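Nineteen Episodes, Two Frame Rates

October 11, 2025

The supervising conformer on the Laltesar restoration asked not to be named, on the grounds that the contract with Vukness covers publicity and the lawyers had not replied to the email. We spoke for most of an afternoon. I had watched the first six episodes of the new version by then, and my first question was why the lake scenes looked so different from the old discs.

"Different negative," was the answer. The series was shot on 16mm and finished on tape. Nobody at the time kept a cut negative, as the edit only ever existed as a list of timecodes. To rebuild the program in high definition, the team at Vukness had to find the original camera rolls, scan them, and match every shot by eye against the broadcast master.

"We were given 702 cans. The inventory listed more. Some of the missing ones had been relabelled as trims, and a few had another program in them."

There are 19 episodes, which does not sound like a large job. The running time of each is 57 minutes, longer than was usual, and the cutting gets faster as the series goes on. The finale has dissolves inside dissolves. These were built in a tape suite and have no film source at all, so each had to be made again from its separate parts.

Matching was done with a program called Kavix, which compares a scanned frame with the tape and suggests a position. I asked how much of the work it did.

"It's good on faces and bad on trees. Laltesar has a lot of trees. It would offer me a branch from episode four for a branch in episode eleven, with high confidence. In the end I turned the confidence score off, because I was starting to believe it."

About 3,000 shots were placed by hand. The order of work was dialogue scenes first, then inserts, then landscapes, with title backgrounds left until last. Anything that could not be found was scaled up from tape and regrained. I asked for a list of these. There isn't a public one, but I was told to look at the second half of the ferry episode, and at the clock in the hotel lobby whenever it appears on its own.

"You'll see it once you know. The edges are thick. I'd sooner leave thick edges than have software draw new ones."

The frame rate problem took up the rest of the spring. Most of the series was shot at 25 frames, but the second unit on the northern episodes used a hired camera running at 24, and nobody wrote it on the report sheets. On tape the error is hidden by the transfer. On the new scans, actors walked slightly too fast and the location sound slid away from the picture.

"You get a door slam that's three frames out and you blame the sound. I blamed the sound for two weeks."

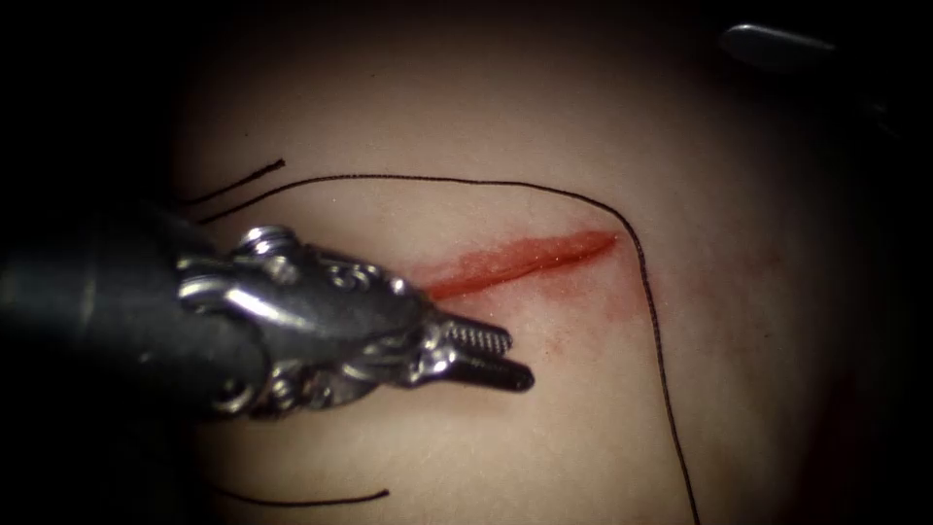
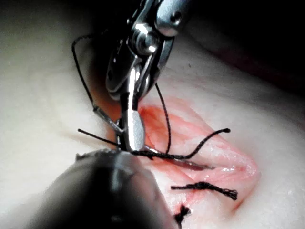
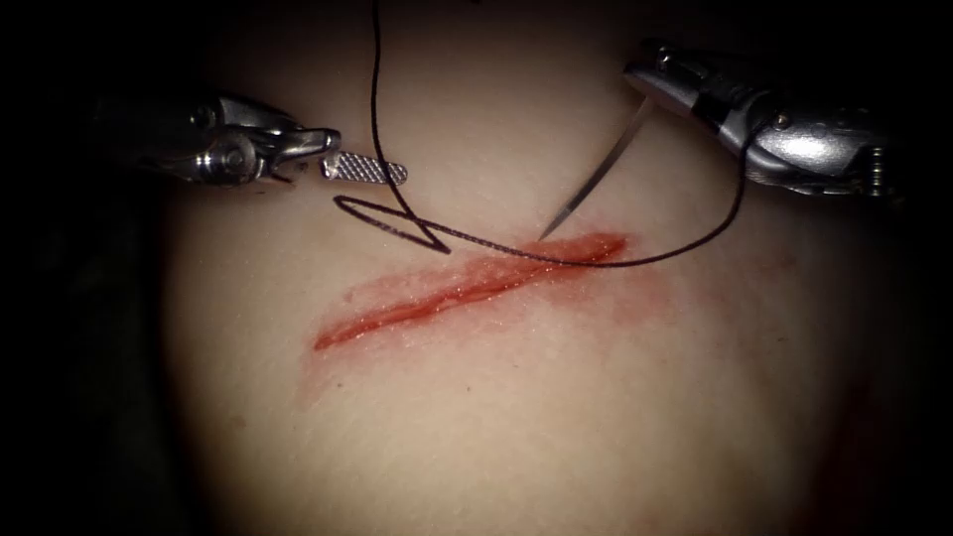
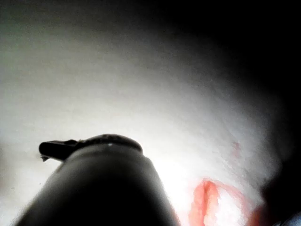 The fix was to run the affected rolls at their native speed and trim the heads and tails of each shot until the scene came back to its broadcast length. Purists have objected online that this changes the cut. The supervisor accepts the point. The largest change is eleven frames, in a shot of a car pulling away.

Colour was easier. One of the original camera crew had kept a binder of lab notes, with printer lights for nearly every roll, and the grade follows them apart from the dream sequences. Those were tinted on tape, heavily, and the tint has been matched to the broadcast version.

Subtitles were handled by Khương, working from the finished picture and not from the old files, which had been timed to a shortened export edit. The new set restores the overheard radio lines in the kitchen scenes. I had never caught those, and two of them change how I read the brother's alibi.

The last three episodes are still being checked and are due in December. I asked whether the alternate ending, shown once and never repeated, had been among the cans.

"There's a roll with the right slate number on it. It has no sound, and I haven't found the reverse angles." A pause, then a correction - one reverse angle had been found, but out of focus. It is being scanned with everything else.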